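Thread on the alley vacation bill that goes to second reading in Pralero on Tuesday. I have read the bill, the staff report, the plat and the utility letters. Most of the coverage so far treats this as a vote on the Ondari building. Legally it is a vote on a strip of pavement.

1/ The strip: a public alley running east from Skisemon Street, 227 feet long and 20 feet wide, ending at the back of the old cold storage building. It was dedicated on the original subdivision plat. The city holds an easement for public travel. It does not own the dirt.

2/ That distinction matters for almost everything below. When a city vacates an easement, it doesn't sell land. It releases its right to use the land, and the underlying title, which already belongs to the abutting owners, is cleared. Each side normally takes to the centerline.

3/ So when Council Member Moncrieff says the city is "giving away property," he is describing a different transaction. There is a fair argument about whether the city should be paid for releasing the easement. It's a separate question and I get to it in 9/.

4/ Who abuts. Ondari controls the entire north side and the two western lots on the south side. The other south side owner is Sangkhawat, the restaurant supply business, with one lot near the east end. Sangkhawat takes deliveries from the alley.

5/ Under the current code, a petition to vacate needs signatures from the owners of 80 percent of the abutting frontage. Ondari's lots clear that by themselves. Sangkhawat has not signed and doesn't need to for the petition to be valid.

6/ A valid petition only gets you a hearing. The council still has to make two findings: that the alley is no longer needed for public use, and that no abutting owner loses reasonable access. The second one is where the work is.

7/ The first version of the bill handled access with a single sentence saying Ondari would "cooperate in good faith" with adjoining businesses. You can't record that. A title company won't list it, a later buyer isn't bound by it, and a court would have very little to enforce.

8/ The substitute version, introduced by Joana Baptista at first reading, replaces that sentence with a recorded private access easement over the east part of the alley, in favor of the Sangkhawat lot. It runs with the land. It includes a turning area and a minimum vertical clearance. Exhibit C has the drawing.

9/ Payment. The code lets the council require compensation up to the appraised value of the area vacated, but does not require it. Past practice is inconsistent. I went through the vacations I could find in the clerk's index, and some were charged full value, some got a discount for a retained utility easement, and several residential ones paid only the filing fee.

10/ Staff recommends full appraised value less the portion burdened by the retained easements. I think that's the right method. You can't build on a sewer easement, and the applicant shouldn't pay as if you could. The appraisal itself isn't in the packet. It should be.

11/ Utilities. There are three in the alley: a combined sewer, a gas main, and overhead electric with a pole-mounted transformer. Ondari proposes to relocate the electric underground at its own cost and leave the other two where they are.

12/ The sewer is the constraint on the building. Public works wants the full width kept clear of structures over the pipe, with room for an excavator. That's why the site plan shows an open passage through the ground floor. It's been described as a public amenity in the marketing. On the plat it is a utility easement.

13/ The same passage is labeled "pedestrian way" on sheet 4 of the site plan and "service court" on sheet 7. The bill refers to neither sheet. If the council wants people to be able to walk through it after the vacation takes effect, it needs a public pedestrian easement with hours and a maintenance party. As drafted, the public's right to be there ends on the effective date. 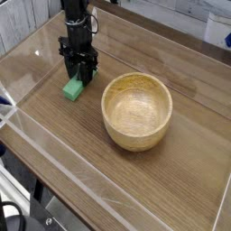 14/ Notice. The code requires mailed notice to owners within 2,000 feet, plus a posted sign at each end of the alley. This one is open only at Skisemon Street, so one sign went up. A resident argued at first reading that a second sign was required at the closed end. The city attorney's reading is that a dead end is still an end. They have since posted one there and restarted the notice period.

15/ That restart is why second reading slipped. It wasn't a negotiating tactic by anyone. Defective notice is the most common way a vacation ordinance gets thrown out, and curing it before adoption is a lot cheaper than after.

16/ Fire access. The fire marshal's letter is short and worth reading in full. The alley is not a designated fire lane. The existing cold storage building is reached from Skisemon. The new building would need a standpipe connection on the street side, which the plans show. No objection, with the condition that the passage gate have a lock box.

17/ Trash collection. The letter from solid waste is less clear. It says collection for the south side "may continue from the alley or be moved to the curb as conditions allow." For Sangkhawat, curb collection would mean carts on the sidewalk next to the bus stop. The substitute's access easement covers "delivery and service vehicles," which I read to include trash trucks, but adding the words would cost nothing.

18/ Transportation. Tatiana Brabec of the planning staff presented the traffic memo. Her count of vehicles using the alley was taken over one weekday and found that nearly all of them were going to or from the two abutting businesses. That supports the "no longer needed for public use" finding about as well as any count of this kind can.

19/ One gap in the memo: it counts vehicles and ignores people on foot. Palesa Makhubela raised this in her testimony. The cold storage building has a side door that people in the neighboring apartments use as a landmark for a cut through the adjoining parking lot to the clinic. The parking lot is private, so there's no legal through route. There is a practical one, and it ends if the lot owner ever puts up a fence.

20/ I don't think an informal path over someone else's parking lot can defeat a vacation under the code. It is a good reason to ask for the pedestrian easement in 13/, with a stub to the property line, so that a connection is possible if the lot is redeveloped.

21/ The reverter clause. Section 5 says that if a building permit isn't issued within three years, the vacation is void and the alley returns to public use. Good idea, drafted badly. If title has already merged with the adjoining lots and there's a mortgage on them, an automatic reversion is a mess for everybody.

22/ The cleaner way is a delayed effective date. The council adopts the ordinance now, but it isn't recorded until the permit is ready to issue. If no permit, no recording, and the alley was never vacated. Several cities do it this way. Matěj Havlíček, who represented an applicant in an earlier vacation here, suggested the same thing in written comments, and neither version of the bill picked it up.

23/ A delayed effective date also settles the sequence for the utilities. The relocated electric line has to be energized before the pole comes out, and the pole serves Sangkhawat. Right now section 3 (vacation) takes effect on adoption and section 4 (relocation) has no deadline. Tie both to recording.

24/ What the vacation does not do: it doesn't change the zoning, the height limit, the parking requirement or the setback from Skisemon. Most of the testimony at first reading was about height. The height is allowed by right under the current zone, with or without the alley. Without the alley you get two shorter footprints with a gap between them and, by my reading, the same number of stories.

25/ It does change lot area, because the vacated half-widths get added to the lots. Floor area is calculated on lot area, so the permitted floor area goes up a little. Staff's table uses the pre-vacation lot area in one column and post-vacation in the next, with no label on either. Check the footnote on the last page before quoting any number from it.

26/ Also not affected: the sidewalk closure during construction. That's a separate permit from public works and goes through no vote at all. If you care about the bus stop staying open, write to the permit office, not the council.

27/ Amendments I'd support, in order: (a) delayed recording in place of the reverter; (b) public pedestrian easement through the passage; (c) "including refuse collection" in the access easement; (d) appraisal attached as an exhibit. None of these requires new notice, as I understand it, provided the area being vacated stays the same.

28/ If the area changes, even by a few feet, it does need new notice. So anyone who proposes moving the east line to keep the turning area public should know that it means another full cycle. It may still be worth doing. The private easement gets Sangkhawat the same turning radius.

29/ Votes. The bill needs five of seven, since vacations require a supermajority on second reading. It got five at first reading, with Moncrieff opposed and one member absent. Amendments need only a simple majority.

30/ Public comment sign-up closes at noon on the day. Written comments go in the record if the clerk has them before the meeting is called to order. Cite the bill section if you can. The alley item is listed under unfinished business, after the consent agenda.

31/ Correction to 11/: the gas main is in the alley for the western portion only, then turns south under one of the Ondari lots. The plat shows it straight. The gas company's letter has the correct alignment, and the retained easement in the bill follows the plat. So add (e): fix the gas easement description.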